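The radio at the Claradano clinic had been broken since November, and so the night nurse had got into the habit of humming. She hummed while she warmed the blankets and while she filled in the charts, and she hummed the same tune every time, a song her grandmother used to sing over the dishes, of which she remembered only the first line and a half. The mothers on the ward complained about it in a friendly way. One of them said she had heard it in her sleep, and that in the dream it had an ending.

It was a small clinic, the last one before the road turned to gravel. There were 12 beds, a delivery room with a good lamp, and a back room where the laundry and the oxygen cylinders lived side by side. People came down from the hill farms when they could, and when they couldn't, the clinic went up to them, on foot or on the back of somebody's motorcycle. The night nurse had made that trip more often than she liked to admit to her knees.

On the evening this story is about, a young woman came in with her mother and a baby boy who was two days old and cold. He wasn't dangerously cold, not yet, but his feet were like little river stones, and he had the worn-out look that very new people get when they've been spending everything they have on keeping warm. He had been born early, at home, in the rain. The grandmother had carried him the whole way inside her own coat, and she didn't want to open it.

"He's fine in here," she said.

"He is," said the night nurse. "You've done it just right. I only want to move him from your coat to his mother's."

There was a warmer at the clinic, a handsome one, sent by the Tzanetos hospital when they bought themselves a newer model. It needed steady current, and Claradano didn't have steady current. Most nights it sat in its corner with a clean sheet folded on top. What they used was the wrap, a long band of stretchy cotton, wide as a forearm, with a pocket sewn in at one end for a pouch the size of a slice of bread. You put the pouch in hot water until the stuff inside went soft and clear, and then it held its warmth for hours, giving it up slowly, the way a stone wall does after a sunny day. A seamstress in Prolau had worked out the pattern. The first one had been cut from a bedsheet, and the old hands at the clinic still called it the sheet, though it hadn't been one for years.

The night nurse put the kettle on. She washed her hands up to the elbows, and then, because the last clean wrap had gone home with a pair of twins that morning, she went to the back room to fetch one from the wash.
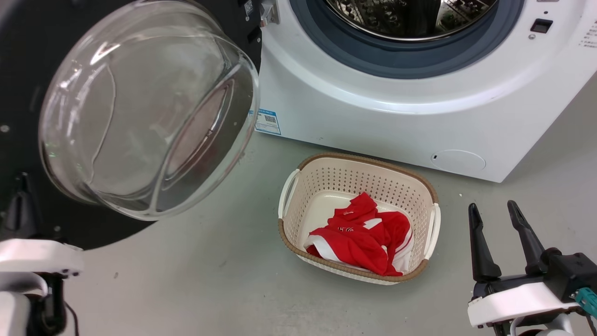

She brought it out over her arm, still humming, and shook it once to get the creases out. The young mother was sitting on the edge of the bed with her shawl around her shoulders. She looked about as old as the nurse's own niece, and just as determined not to cry in front of strangers.

"Now," said the night nurse, "this will feel silly, and then it will feel nice."

She settled the boy upright on his mother's chest, skin to skin, with his head turned to the side and his legs tucked up like a frog's. She passed the band behind the mother's back, across, and around again, and tied it low, where the knot wouldn't dig. The pouch went in last, in its pocket, with a layer of cotton between it and him. She tested it first against the inside of her own wrist and counted slowly to 20, as she always did, and then she asked the grandmother to test it too. The grandmother took this very seriously. She held it to her wrist with her eyes shut.

"Like bread," she said at last. "Bread you could eat, but you'd wait a minute."

"That's right. That's just how we want it."

Then there was nothing to do but sit, and this was the part the night nurse had never managed to teach the younger ones, who were always wanting to adjust something. She pulled up two chairs. She put a cap on the boy, a yellow one that somebody's aunt had knitted too big, and folded the brim back twice. The grandmother finally took off her coat – it was soaked through at the shoulders, and she hadn't said a word about it – and the nurse hung it by the stove and brought her tea with too much sugar in it.

They talked about the road, and whether the bridge at Kimley would ever be mended, and what goats were going for. Every so often the nurse leaned over and slid two fingers under the band to feel the boy's foot. The first time she said, "Mm." The second time she said, "Mm," again, but higher. The mother watched her face the whole while.

The third time, the foot kicked her.

"Well, excuse me," said the night nurse.

The boy opened his mouth and made a sound like a very small door. It was a cross sound, and a hungry one, and his grandmother put down her tea and laughed until she had to wipe her eyes on her sleeve. The young mother did cry then, a little, with her chin resting on the yellow cap, and went on asking questions right through it. Could she lie down like this? Could she walk around? Could her mother take a turn?

"Yes, and yes, and I don't think we could stop her," said the nurse.

She helped him to find the breast, which took some patience on everybody's part, and then she wrote down the time and his temperature on the chart. Outside the rain had let up. She turned the lamp low and went along the beds, straightening a blanket, moving a glass of water to where a hand could reach it, and without noticing she had started up the tune again.

She got as far as she always did, a line and a half, and stopped to look for her pen.

From the chair by the stove, in a cracked voice, half asleep, the grandmother sang the rest of it.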